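Imprimir | Enviar por e-mail

Percepção e Planejamento em Manipulação — Notas da aula 4
Priit Lūse
22 jan. 2024

Na aula anterior vimos a cadeia cinemática do braço e a calibração mão-olho. Hoje tratamos do que acontece entre a imagem da câmera de punho e o comando enviado à garra. Os exercícios usam o pacote Duleck, já instalado nas máquinas do laboratório.

1. Máscara do próprio corpo

Uma câmera montada no punho vê sempre uma parte do robô. Se esses pixels entram no detector, aparecem falsos objetos muito próximos, e o planejador recusa trajetórias válidas. O Duleck projeta o modelo das carcaças e dos dedos na imagem, a partir dos ângulos das juntas, e descarta o que cai dentro da projeção. 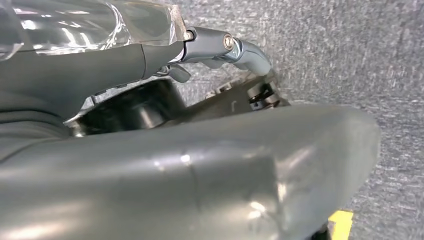
Fig. 1 — Câmera de punho: a carcaça cinza ocupa a maior parte da metade inferior.

Superfícies transparentes e reflexos fortes são o caso difícil. O modelo geométrico não os inclui, e a profundidade medida nessas regiões não é confiável. A solução adotada é dilatar a máscara em 11 pixels e marcar como "desconhecido" tudo o que estiver na faixa dilatada. Desconhecido não é livre: o planejador trata os dois valores de modo diferente.

2. Referências no piso

A fita amarela dá um bom contraste com o carpete cinza. O nó de localização segmenta por cor no espaço HSV, ajusta retas com RANSAC e procura pares que, projetados no plano do piso, formem ângulo reto. Um canto basta para corrigir posição e orientação no plano, desde que se saiba de qual canto se trata. 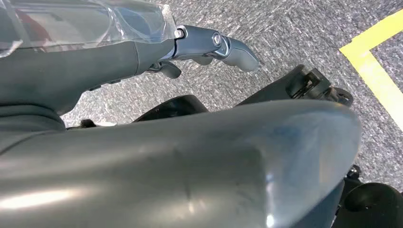 Fig. 2 — Canto em L de fita amarela, no alto à direita.

O carpete mesclado gera muitas bordas curtas. Filtrem por comprimento antes do RANSAC. No registro Ivatari, com 3.853 quadros, o filtro deixou 904 com pelo menos um canto aceito.

3. Planejamento com a peça na garra

Depois da preensão, a peça passa a fazer parte do robô para fins de colisão. No Duleck isso se faz com a chamada anexar_objeto(), que recebe a malha e a transformação garra–peça. Com peças vazadas, não usem a envoltória convexa na verificação entre peça e dedos: ela fecha as aberturas e acusa colisão onde um dedo apenas encosta numa nervura interna. Para a verificação contra a mesa e o gabarito, a envoltória serve.

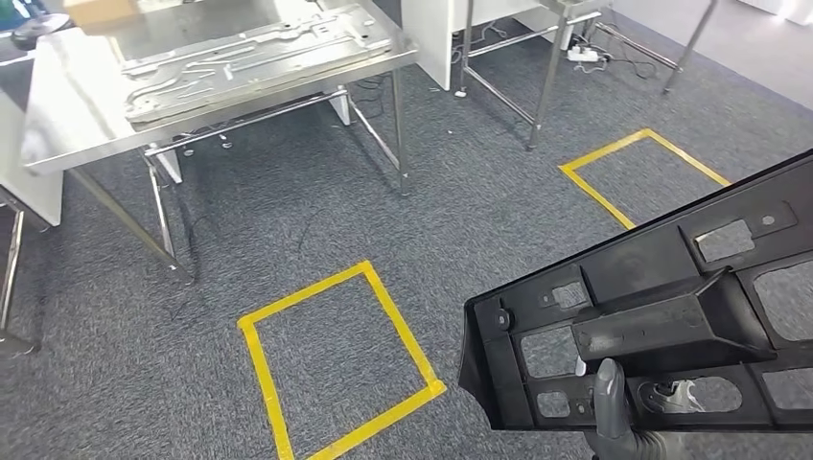
Fig. 3 — Peça preta vazada na garra; ao fundo, à esquerda, a mesa de aço com a placa de fixação.

Os cabos no chão não entram no mapa de ocupação, cuja resolução é grosseira demais para eles. Se a base for se mover, desenhem a zona proibida à mão no arquivo de configuração.

Exercícios

a) Varie a dilatação da máscara e registre a fração de pixels desconhecidos.
b) Implemente a escolha entre cantos candidatos usando a odometria.
c) Compare o tempo de planejamento com malha completa e com decomposição convexa.

Entrega pelo repositório da disciplina, com o arquivo de configuração utilizado.

Imprimir | Enviar por e-mail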